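**For release in August**

# Cordeiro opens its laundry lessons to the public in Uston

USTON. Anyone who has ever tried to explain over the phone how to get a stubborn sock out of a washer will have some sympathy for the people at Cordeiro. The company has spent the better part of a year teaching robot arms to do the wash, and this August it is opening its Uston workshop to neighbors, students and anybody else who would like to come and take a turn at the controls.

The program is called Citar, and it works by showing. A person sits at a pair of hand controls, moves them as if reaching for the clothes, and the robot's two arms follow along. The movements are saved together with what the cameras see, and those saved turns become the lessons the robot later learns from. You don't need to know any programming. If you have done a load of laundry in your life, you already know most of what we're asking for!

"We used to write long instructions for every little motion, and they were dreadful to read and worse to use," said Imogen Fairclough, who leads the Citar program. "Now we sit someone down and let them get on with it. My own first try took four minutes and I dropped nearly everything, and we kept that one too, so that people would feel better about theirs."

Laundry makes a fine first subject, partly because everyone has an opinion on it and partly because cloth is so hard to predict. A shirt never lands the same way two times running. The lessons use an ordinary front-loading washer with a basket on the floor in front of it, and a few pieces of red and white cloth to move between the two.

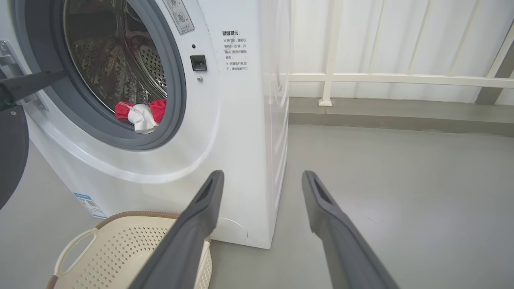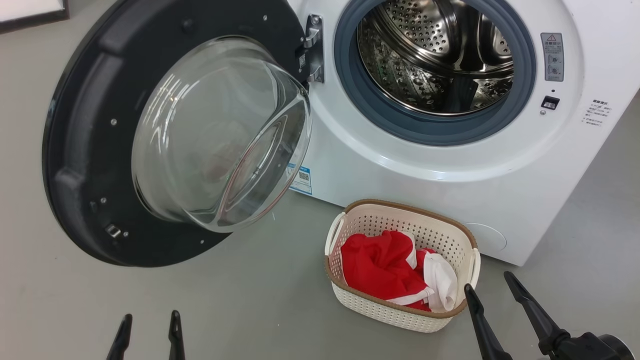
## What visitors can expect

Each session takes up to 23 people, who will be split into small groups so that there isn't too much standing about. Everyone gets a short practice with the hand controls before trying the washer, and one of our trainers stays alongside the whole time. Most newcomers find the reach into the drum is the tricky part, and it's perfectly all right to stop and start again as often as you like.

Children are welcome with a grown-up. The controls can be lowered for smaller visitors or for anyone using a wheelchair, and there are plenty of chairs for those who would sooner watch and give advice.

Doors open at 2 in the afternoon and the last turn begins at 4. Entry is free, but please reserve a place through the Cordeiro front desk in Uston, as the room does fill up.

## About Cordeiro

Cordeiro builds teaching tools for household robots, with a workshop in Uston and a smaller office in Cuniddale. Press visits and interviews with Imogen Fairclough can be arranged through the Cuniddale office.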